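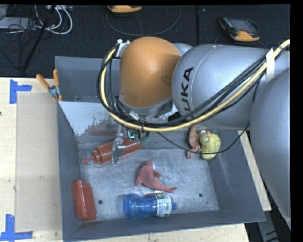 Ticket: boot will not open from key or dashboard button
Vehicle: Punlow hatchback, petrol, five doors
Opened: 11 June 2018
Handled by: Carnen Motors, service desk
Status: closed

Reported fault

Customer says the boot release on the key stopped working over the weekend. The button on the dashboard does nothing either. All five doors lock and unlock from the key as normal, apart from the boot, and the indicators flash as they should. No warning lights. The car was last here in January for a new battery and the boot was working when it left.

First reply from the desk

Please try these before booking in.

1. Lock the car with the key, wait a minute, then unlock it with two presses. On this model one press may only open the driver's door, depending on how the settings have been left.
2. With the engine off and the ignition on, hold the dashboard button for 3 seconds. Listen at the back of the car for a click.
3. Check that valet mode is off. It is under Vehicle, then Security, on the centre screen. When it is on, the boot stays locked whatever you press.
4. Check fuse 16 in the box behind the glovebox. The lid of the box has a chart inside it.

Customer update

Two presses opens all the doors but not the boot. Valet mode was off. Turned it on and off again, no change. Fuse looks fine, swapped it with the spare anyway. There is a faint click from the back when the dashboard button is held, but the lid does not lift. Shopping is still in there, so would like to get it open soon.

Second reply from the desk

A click means the release is getting power, so the fuse and the key can be left alone. The latch is probably sticking or the lid is pressing too hard on it.

Ask someone to push down firmly on the lid, just above the number plate, while you hold the dashboard button. Let go of the lid when you hear the click. If that does not work, fold the rear seats and look for the small plastic cover on the inside of the lid. Prise it off with a flat screwdriver wrapped in a cloth and slide the lever to the left. Do not pull the cable beside it.

Customer update

Pushing down did nothing. The lever worked on the second go - boot now open. It will shut but has to be opened with the lever each time.

Workshop notes

Latch removed. Old grease had gone hard and there was grit in the catch. Cleaned, greased and refitted, but still slow to let go, so replaced with a new Clesov latch from stock. Rubber stop on the left side was also screwed out too far and was wound back in. Opened and shut from key, dashboard and outside handle, all good.

Parts and labour came to £58. The customer asked whether the Foley roof box fitted last year could have caused it. It does not touch the lid when the boot is raised, so no.

Closed. Reopen this ticket if the fault comes back.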